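Part-time shop helper wanted at Crenshaw Paper & Frame

Posted 2018-01-18

Hi! I run a small framing and paper shop on Manum Street, and I need another pair of hands three or four afternoons a week. I've been doing most of it by myself since August and my to-do pile has gotten taller than my front counter, so I'm finally writing this ad.

Most of the job is talking to people. Somebody comes in with their grandmother's embroidery rolled up in a grocery bag and no idea what they want, and you pull out the mat samples and the corner pieces and play around until they smile. It can take five minutes or most of an hour (I have been known to spend a whole lunch break on one postcard). If you like that kind of thing, you'll have fun here.

The rest is back room work — cutting mats, cleaning glass, wrapping finished orders, keeping the paper drawers in some kind of order. I'll teach you the mat cutter from scratch. You do need steady hands and decent eyesight, and you should be okay lifting a big frame with me on the other end.
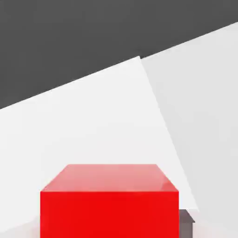
We also do a lot for the Gornari print fair every spring, and this year they've asked for 300 small frames, all the same size. So if you start soon you'll get very good at one thing very fast! After that it calms down and the orders are all over the place again, from baby footprints to concert posters to one very large map of Ohio that's still waiting for me to be brave.

You don't need shop experience. I'd love it if you can do fractions without panicking, and if you're the sort of person who calls when you're running late. Saturdays come up twice a month or so and I try to trade them fairly. Students are welcome, retired folks too.

Pay is hourly, and we can go over the rate when we talk. You get frames and paper at cost, plus all the mat scraps you can carry home. The bus stops at Brokis Square and it's a short walk from there, and there's free parking behind the building if you drive.

To apply, stop by any afternoon except Monday, or drop a note through the mail slot with your phone number and the days you could work. A resume is fine but a few lines about yourself will do — tell me what's hanging on your wall at home.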